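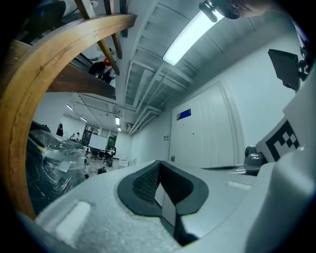

Pessoal, preciso de ajuda com uma falha que me anda a tirar o sono. Tenho uma pinça manual da Dratport e o dedo simplesmente deixa de fechar a meio do movimento, sem erro nenhum no registo. Acontece de vez em quando, sobretudo depois de uma hora seguida a pegar em peças de madeira. O dedo é aquele preto em V largo, com a malha na face de dentro e a risca clara ao meio, e já o limpei, já o troquei, já apertei tudo o que havia para apertar (até o suporte do marcador quadriculado!). Na última sessão falhou 11 vezes em mais de 100 pegas. Alguém já passou por isto?
rochelle_partington

fatmont_fan
Isso cheira-me a cabo. Tive o mesmo na minha e era o conector do motor, que ganha folga com a vibração. Abre a tampa e abana o cabo com a pinça ligada, vais ver que falha logo.

nunes.mec
Abrir a tampa com aquilo ligado?? Por favor não faças isso. Um colega meu ficou com o dedo entalado no mecanismo e levou 2 pontos. Desliga, tira a bateria e mede a continuidade com o multímetro.

fatmont_fan
Exagero, a força daquilo é mínima. Faço-o há anos e ainda tenho os dedos todos – mas pronto, cada um sabe de si.

nunes.mec
A minha não tem nada de mínima, parte lápis. Depende da mola que lá está montada.

himura77
Eu cá não ia pelo cabo. Se só falha ao fim de uma hora, é temperatura. O controlador corta a corrente e não escreve nada no registo, só corrigiram isso na versão 9 do firmware. Que versão tens?

rochelle_partington
Obrigada a todos! Desligada e sem bateria, medi o cabo e está bom, mesmo a dobrá-lo. O firmware é mais antigo do que isso, por isso vou atualizar e repetir a sessão inteira. O Fernandes, que usa uma igual, também jura que é calor.

himura77
Guarda a calibração antes de atualizar, que ele apaga tudo.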